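Workbench

A workbench is a sturdy table at which manual work is done. It differs from an ordinary table in its mass, its resistance to sideways movement and the means it provides for holding a workpiece. Benches are found in joinery, metalworking, electronics, shoemaking, laboratory work and the repair trades, and the form of each follows the forces the work puts on it.

Height and proportions

Working height is normally set by the task. Planing and other work that uses body weight calls for a low surface, near the level of the user's wrist when the arm hangs straight. Fine work such as engraving or soldering is done higher, close to the elbow. Many fixed benches for general use are a compromise between the two. The Hirnetti pattern, common in school workshops, has a top 834 mm from the floor and 600 mm deep, with a raised strip 79 mm high along the back to stop small parts rolling off. Narrower tops allow the work to be reached from both sides, while deeper ones tend to collect tools along the rear edge.

Frame

The frame carries the load to the floor and resists racking, the tendency of the legs to lean out of square under a sideways push. Timber frames resist it with wide rails joined by mortise and tenon, often drawn tight with wedges or bolts. Steel frames are welded or bolted and may use diagonal braces or corner plates. A bolted frame can be taken apart for moving but needs retightening from time to time. A lower shelf loaded with heavy items lowers the centre of gravity and makes the bench less likely to creep across the floor.

Tops

Solid timber tops are usually of beech or maple. They absorb blows, can be planed flat again when worn, and do little harm to edge tools. They also move with changes in humidity, so the fixings must allow the boards to swell and shrink across their width. Sheet steel tops suit fitting and welding but are noisy and mark soft materials. Slotted and slatted metal tops accept bolts along their length, which lets vices, stops and machines be fixed in different positions without drilling. Loose coverings such as cardboard, rubber or hardboard are laid over many tops and replaced when spoiled. 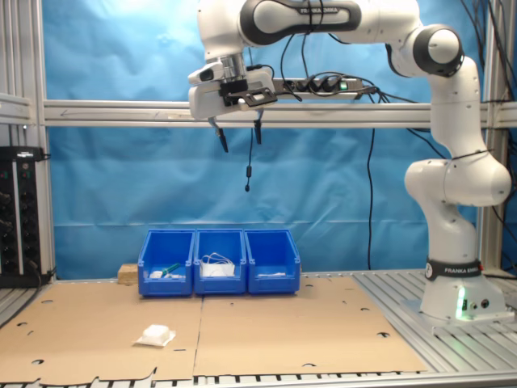
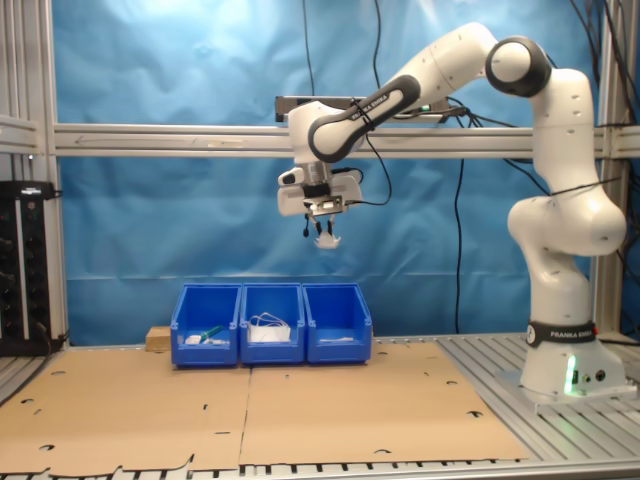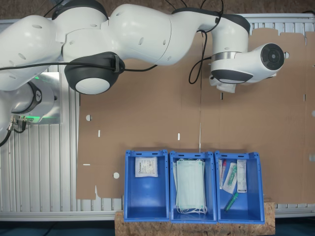
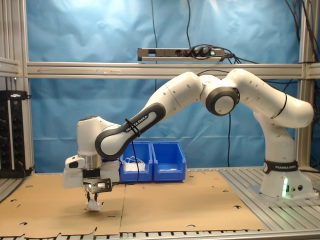 Equipment mounted at the side of the working area

Holding devices

The vice is the most common holding device. A front vice is fitted to the long side of a joiner's bench, and a tail vice to one end, where it works with a row of holes and movable pegs called bench dogs to grip a board flat on the top. Metalworkers generally use a bolted vice with hardened jaws, placed over a leg so that hammering is carried directly to the floor. Holdfasts are hooked iron bars that wedge in a hole when struck and are released by a tap from behind. They need a thick top, and work poorly in thin sheet material.

The Abernathy vice, a screwless type, closes by means of a toothed bar and a cam lever. It is quick to set but gives less fine control of pressure, and is mostly used where many similar pieces are handled in turn.

Regional and trade forms

The Isach bench is a low, heavy type with splayed legs and no vice, on which the work is held by pegs, wedges and the weight of the seated user. The Wadis bench, used for leather, has a stone slab set into one end for pounding and a shallow tray beneath it for offcuts. Benches for electronic assembly have an earthed surface and a shelf for instruments, and seldom need to carry more than the weight of the equipment on them.

Care

Timber tops are scraped clean of glue and treated with linseed oil, usually without varnish, as a hard finish makes the work slide. Flatness is checked with a straight edge and a pair of winding sticks. Steel tops are wiped with light oil against rust. Vice screws are brushed free of dust before greasing, and worn jaw linings of wood or leather are renewed. Levelling feet, where fitted, are reset whenever the bench is moved.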